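Filed under: Help Desk > Blog Owners > Comments & Feeds

This site uses cookies to remember your login. By continuing to browse you agree to our cookie policy.

Ticket 3338: Comments vanishing from my Friday roundup
Status: Solved
Opened by: Marulanda Home & Whimsy
Handled by: Patricio Cabral, Gretex blog support

Hello, lovely support people! I've been on Gretex for years and I've hardly ever had to bother you, so I hope you'll forgive a long message. I run a little blog about decorating, thrift finds and pretty things for the house, and every week I put up a roundup of blogs I'm enjoying. It's the post my readers chat on the most (they're such a sweet bunch, they find each other's blogs that way and go off visiting). Well, this week the comments come in, I get the email telling me so, I click over all excited with my coffee... and there's nothing there! The counter under the post says 21 and I can see 9 of them. My older posts look fine. I did switch to the Grandel theme last week, if that matters. I've been so careful about answering everyone and I hate for people to think I'm ignoring them.

The post that's acting up is my one on framed art for the kitchen, with the weekly blog list at the bottom.
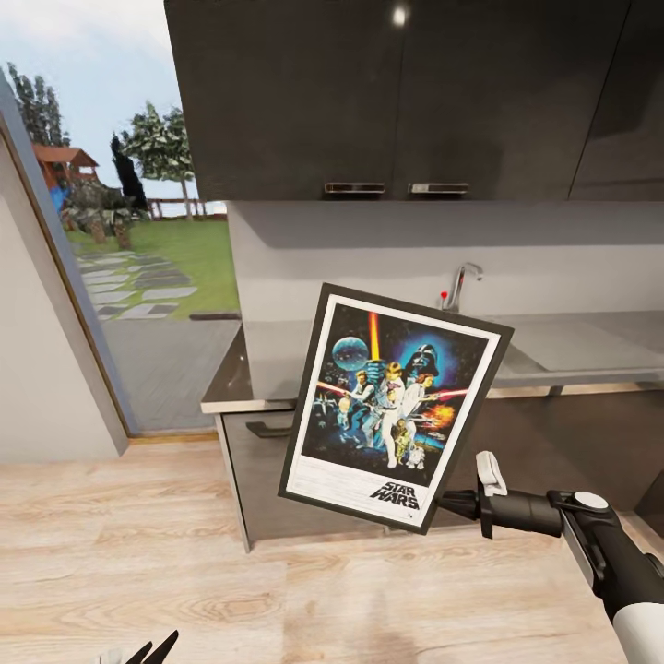
What I've tried so far

- Logged out and back in, twice.
- Cleared my browser history, which lost me all my saved passwords, so that was a fun evening.
- Looked at the post on my phone and on my sister's laptop. Same thing on both.
- Turned off the Runarbridge share buttons. No change, so I put them back.
- Looked in the spam folder. Only two in there, and they really were spam, bless them.

Reply from Patricio Cabral

Hi there, and thank you for writing it all out, it saves me asking! Sorry about the passwords. I've had a look at your dashboard and the good news is that all 21 comments are safe and approved, so please don't delete or repost anything. They're being saved properly and then not shown on the page.

My first guess is comment paging. Could you go to Settings, then Discussion, and tell me whether "Break comments into pages" is ticked, and what number is next to it? Please also check whether the older posts that look fine have more comments than that number.

Reply from blog owner

You are a star. It's ticked, and the number is 9! I never touched it, I promise. And you're right about the older posts, now that I look, they're all quieter ones with six or seven comments. My big one from February has a whole crowd missing too, and I hadn't even noticed, which makes me feel awful. There's no "older comments" link anywhere that I can find. I scrolled all the way down past the pictures and the blog list and my little bio.

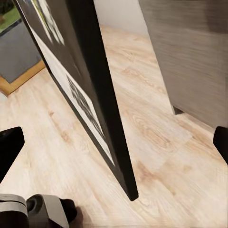
I also tried it with the sidebar hidden, in case the link was tucked behind it, and no luck there either. Should I go back to my old theme? I'd be sad, I do love the new fonts.

Reply from Patricio Cabral

Please keep your fonts! Grandel sets its own paging number when you first turn it on, and in the version you have, the link to older comments is left out of the post layout. Untick "Break comments into pages", save, and then go to Tools and press "Empty page cache". It can take up to 492 seconds for the saved copies to clear, so give it a little while before you look.

I've passed the missing link along to the theme folks as well. If you ever want paging back, wait for their next update first.

Reply from blog owner

They're all back!! I went through and answered every single one, and the February crowd too, with a big apology for being so slow. One reader had asked where I got my lampshade and must have thought I was keeping it a secret. Thank you so much, Patricio, you can close this one.

Ticket closed October 14, 2026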